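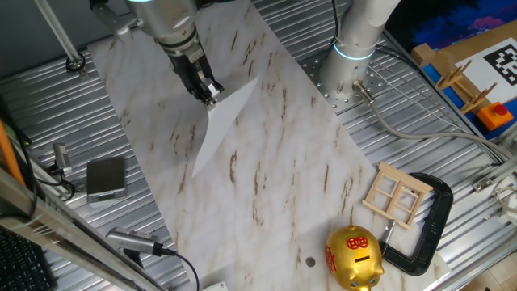
Gellix wants $800 a month for a paper-handling service that puts a gripper arm on your bench and promises to have it picking up single sheets after 2,000 practice runs. Small print shops and mail rooms are the target, the company says.

It's a bold ask. Paper bends and slides, and the sales sheet is silent on how many of those runs have to end well before the arm is declared ready. 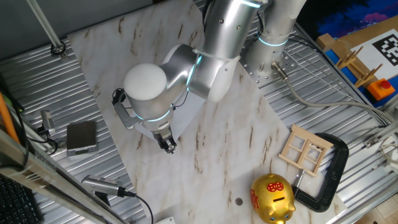
What the money buys

Subscribers get the arm, a parallel gripper, a wrist camera and remote support from Voltell, the Winnipeg firm handling Canadian installs. The minimum term is 3 months. Travel for a technician is billed separately, and so is any labour after the first 2 visits.
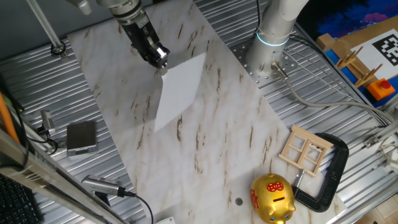 The gripper holds a thin white sheet by one corner over a marble-patterned board.

Gellix says the service copes with patterned and glossy work surfaces. It offers no error rate for either – and no word on coloured stock, envelopes or anything with a fold in it.
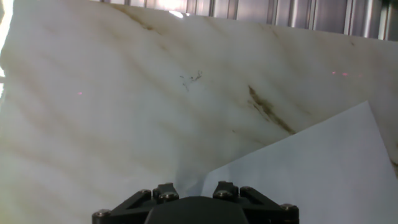 Wrist camera view, with the sheet at lower right.

Rival Matsuda sells a suction feeder outright and makes no claims about learning. Gellix's own cheaper tier, Rakia, drops the wrist camera and is due in August. Pricing for that one hasn't been set.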